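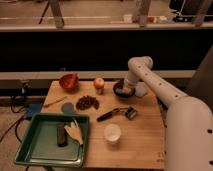
Light wood top with a small dark bowl and a red and yellow apple toward the back.

Skorholm 40 table oil, second review after seven months

The Skorholm 40 is a hardening oil for interior wood, sold in a flat tin with a screw cap. The first review covered application only. This one covers wear, cleaning and repair, with a short comparison against the Karura hard wax I used on the previous project.

Preparation matters more than the product. I sanded to 120, then 150, and stopped there. The label permits 180, but on a test board the finer surface took up less oil and marked sooner. Vacuum the pores, wipe with a barely damp cloth, let the grain rise, and knock it back by hand with worn 150. Skip the tack cloth. Two of the three I tried left a residue that showed as dull streaks under the first coat.

The oil goes on thin. Pour a small pool, spread it with a white pad, wait 20 minutes and wipe off everything that has not soaked in. The wiping is where most failures start. Any excess left on the surface skins over and stays tacky for days, and the only cure is a rag wet with fresh oil and a lot of rubbing. I put on two coats a day apart. A third made no difference I could measure or see.

Cure time is given as one week. In a room at 64 degrees it took closer to two before a glass of cold water could stand overnight without leaving a ring. Warmer rooms will do better. Lay oily rags flat outdoors to dry or store them under water in a metal can – they can self-heat and catch fire.

Water resistance after cure is good. Standing water wiped up within an hour leaves nothing. Coffee is the same. Red wine left for three hours produced a faint gray edge that came out with one pass of a gray pad and a few drops of oil. Lemon juice etched the sheen in 40 minutes, and that spot is still visible at a low angle. Hot pans are not something this finish can handle. Use a trivet.

Scratch resistance is only fair. The Karura hard wax is clearly ahead here, and it also hides fingerprints better. It loses on repair. With the Karura I had to rework a whole board to blend a patch, while the Skorholm accepts a local fix of any size and the border disappears by the next morning. Otakar Danko, who lent me the sanding equipment, prefers the wax for exactly the opposite reason: he would sooner refinish every few years than touch up every few months.

Color shift is moderate. The test boards went slightly yellow on the first coat and have held steady from there. If you want the raw look, the version with white pigment is worth a trial, but stir it often. The pigment settles into a hard cake within minutes.

For cleaning, plain water and a little dish soap are enough. The maker's own soap did no better in my tests and costs far more. Avoid microfiber on the first month's surface. It drags.

The cap is poor. Oil in the thread glues it shut, and by the third opening I needed pliers. Decant into a smaller jar and fill it to the brim to keep air out, or expect a skin on the leftovers.

Recommended for tables that get daily use and an owner willing to do small repairs. For desks, or anything with a keyboard dragged across it, I would still buy the wax.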